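Leasing Consultant, Full Time
Stadascombe Apartments, managed by Vadent Residential
Posted January 28, 2026

Vadent Residential is hiring a leasing consultant for Stadascombe, a garden-style rental community with 200 apartments in 3 sections. The position reports to the community manager, Toshio Ichikawa, and is based in the leasing office next to the main entrance. It is a full-time, hourly job with benefits after the first 49 days.

The person who held this job before has moved into a manager's position at one of our other properties. We would like the new consultant to be trained and comfortable with the lease files before June, when renewals and move-ins both pick up.

What you will do

Answer calls, emails and walk-in questions from people looking for an apartment. Most of our first contacts come in by email overnight, and we expect a reply by noon the next business day.

Show apartments. You will walk with visitors to the model and to whatever units are vacant and ready. Before the office opens, you check those units: lights on, blinds open, thermostat set, nothing left behind by the painters.

Take applications and collect the documents that go with them. Screening is done by our main office under written criteria. You do not approve or deny anyone, and you do not give an opinion on whether an applicant will pass.

Prepare leases, addenda and renewal letters in Nokine, our leasing software. If you have used a different system you will be fine. Training takes most of the first week.

Do move-in and move-out inspections with the maintenance lead, including the photos and the signed condition form.

Keep the waiting list current and update the listing text when rents or available floor plans change. 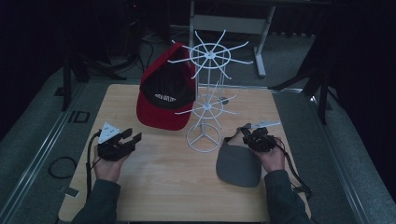
Part of the job is the resident calendar. Stadascombe holds a welcome evening for new households, a spring cleanup morning and a pool opening in June, and the leasing consultant does the ordering, the sign-up sheet and the flyers for all of them. The budget for the year is $2,000, and you keep the receipts. Giveaways come out of that same amount. A cap or a visor is the usual sort of thing, set out on a table or a wire rack at the welcome evening. You are free to suggest something else as long as it fits the budget. Events run past normal office hours a few evenings a year, and that time is paid.

What we are looking for

A high school diploma or equivalent.

At least one year of work with the public. Leasing experience is helpful, but we have hired from hotels, retail stores and bank branches and it has worked well.

Clear writing. Much of what you send out becomes part of a resident's file.

Knowledge of fair housing rules, or willingness to complete our course before you show your first apartment. The course is paid time and there is a test at the end.

A valid driver's license. You will sometimes take paperwork to the main office or meet a contractor at one of the other sections.

The ability to climb stairs several times a day. The buildings have three floors and no elevators.

A second language is a plus. Many of our residents speak Vietnamese or Spanish at home.

Hours

Tuesday through Saturday, 9:00 to 6:00, with an hour for lunch. Saturday is the busiest day for tours, and we cannot offer this position with Saturdays off. The office is closed on Sundays and on major holidays. You would not be on call for maintenance emergencies, which go to a separate line.

Pay and benefits

The hourly rate depends on experience and will be given to you in writing at the first interview. There is also a commission for each signed lease of twelve months or more, paid with the first check of the following month. Renewals earn a smaller commission.

Benefits include medical and dental coverage, paid vacation, paid sick time, and a retirement plan. Employees may rent at any Vadent community at a reduced rate, subject to the same screening as everyone else. Living on site is not required.

We pay for the state real estate license course if you want to take it. You do not need a license for this position as we have it set up, but anyone hoping to move into management should plan on getting one.

How to apply

Send a resume and a short cover letter to the Stadascombe leasing office, attention Toshio Ichikawa, or bring them by in person during office hours. In the letter, please tell us when you could start and whether you have used any leasing or property software. If you have a gap in your work history, you do not need to explain it.

We will call the people we want to meet. The first interview is at the leasing office and takes less than an hour. The second is a working visit: you come in for a morning, go along on a tour or two, and write a sample reply to an inquiry. The working visit is paid at the starting rate. We ask for two references after that.

If you need an accommodation for the interview, tell us when we call. The leasing office has a step-free entrance from the visitor lot. Visitor parking is on the left after the main entrance, and the bus stop across the street is in front of the Diệp bakery.

Vadent Residential is an equal opportunity employer. A background check is done after an offer is made and with your written consent. The position stays open until it is filled. Please, no calls from recruiters or staffing agencies.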